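Imprimir | Enviar por correo

Taller de Robótica Grumow – Guía de puesta en marcha
Publicado en mayo por el equipo de documentación

Sección 6. Práctica con la puerta del frigorífico

En esta práctica los dos brazos trabajan sobre una puerta abatible. Antes de empezar, el grupo debe haber terminado la calibración de la sección anterior y tener guardado el perfil en el programa Parnomia.

Preparación

1. Coloque el frigorífico sobre una base firme y compruebe que no se balancea al abrir y cerrar la puerta a mano.
2. Desenchufe el frigorífico.
3. Retire los objetos de vidrio. Los demás pueden quedarse en los estantes de la puerta si no sobresalen.
4. Aparte los cables de los brazos de la zona de giro.
5. Cargue el perfil del grupo y limite la velocidad a 100 mm/s.

Nota: los equipos que participan en la liga Skeltdale usan su propio límite, indicado en las bases del concurso.

Ejecución

6. Lleve los dos brazos a la posición de reposo y abra las pinzas.
7. Acerque la pinza derecha al borde exterior de la puerta. No la apoye en la junta de goma.
8. Empuje en tramos cortos. Detenga el brazo al final de cada tramo y revise la lectura de esfuerzo.
9. Mantenga la pinza izquierda por debajo del borde inferior, sin tocar la puerta.
10. Guarde el recorrido con el nombre del grupo y el número de intento. Una grabación completa ocupa alrededor de 470 MB.

PRECAUCIÓN: no meta las manos entre la puerta y el mueble con los motores activos. Una persona del grupo debe quedarse junto a la parada de emergencia durante toda la práctica.

PRECAUCIÓN: si un cable se tensa, pulse la parada y vuelva al paso 6. No tire del cable para soltarlo.

Si la puerta no se mueve

Revise primero el punto de contacto. Cerca de la bisagra hace falta mucha más fuerza y el controlador Hartono corta el movimiento con el aviso E2. Desplace la pinza hacia el borde libre, borre el aviso y repita el tramo. Si vuelve a salir, apague el controlador y avise al monitor.

Contacto: mostrador del taller, de 16:00 a 20:00 | © Taller de Robótica Grumow | Volver arriba 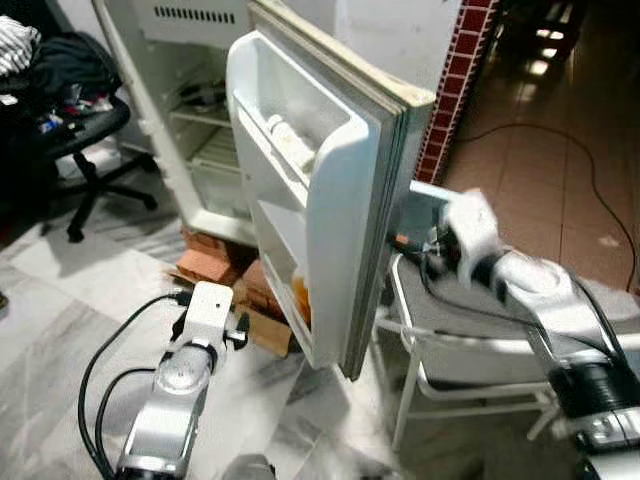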